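Drasia six-way extension lead, white — two months in

Bought to replace the old brown one under my desk that had started buzzing. Will try to keep this short, have to be out the door by half eight.

Ordered through Eklund, came on a Thursday, plain cardboard sleeve, no plastic for once. Two twist ties on the cord, both of which I lost straight away. Instructions are one folded sheet in several languages, the English bit fine, tiny print though.

I got the 2 metre one. There's a shorter version and I'd say don't bother unless your wall socket is right next to where you're working. Mine goes down the back of the desk, along the skirting and up into the wall behind the bookcase, and there's not much left over. Measure first. I didn't, got lucky.

What's plugged in most days: lamp, laptop, monitor, phone charger, the little radio. Sometimes the label printer. Nothing hungry. I would not run a heater off it and the sheet says not to either. Same for the kettle, Solveig, if you're reading this.

Cord is the best part. Properly soft. My last lead had a cord like a coat hanger, you'd put the thing down and it would swing round and point somewhere else. This one mostly stays where you leave it. Does pick up dust like mad, being white, and I've wiped it down with a barely damp cloth (unplugged!!) more often than I'd like.

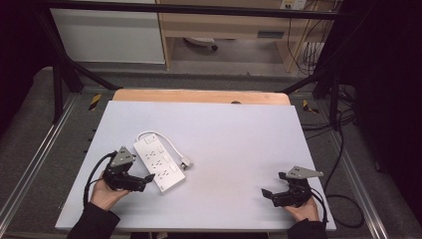

Switch is small. Smaller than I'm used to, and up at the cord end, so if you mount the strip with the cord going away from you it's a stretch to reach. I turned mine round the other way after a week. Click is firm, no wobble. I switch everything off at night and it's had no complaints so far.

Spacing of the sockets is where I'd knock something off. Normal plugs, fine. The fat charger for my laptop, not fine — it leans over next door and you lose that one. So a six-way is really a five-way if you own anything chunky. Moved the charger to the very end and that helped a bit. A couple of millimetres more between each and I'd have had nothing to moan about.

First few times the sockets are STIFF. I thought I'd got a dud. Sverre Ljungberg at work has the same lead and his were the same, said give it a fortnight. He was right, they ease up. Still grip well, nothing falls out if you knock it with your foot, and I do knock it with my foot.

Weight. Light. Bit too light if I'm picky, when you pull a plug out one-handed the whole strip comes up with it. You need the other hand to hold it down. Could screw it to the underside of the desk, but the desk is from Fevby and the top is some sort of crumbly board I don't trust with screws. Used sticky pads instead. One let go in August when it was boiling in here, put a new one on, fine since.

Before this I had a Gandinska, and I'll compare quickly as people always ask. Gandinska had wider gaps between the sockets and was heavier, so better for the fat plugs, stayed put. But the switch went on mine, it got so you had to press it three or four times, and the cord was horrible as mentioned. I'd rather have the Drasia on a desk. In a workshop or shed I'd probably go back to the other one.

Price — paid 213 kronor, there was an offer on. Full price is a bit cheeky for what it is, I'd wait for the next sale if you're not desperate.

No smell when new, no buzzing, doesn't get warm with my lot plugged in. I check it with my hand now and then after what happend with the brown one. The radio, lamp and monitor all on together and it's cool to the touch.

Things I'd change: bigger switch, wider gaps, a bit of weight in the base, and a proper keyhole on the back for hanging. Would also take it in grey. White shows every fingermark and mine has allready got a pencil line down one side that won't shift.

Four out of five. Would buy again, and have in fact got a second one in the basket for behind the telly, the longer cord this time if they ever get it back in stock.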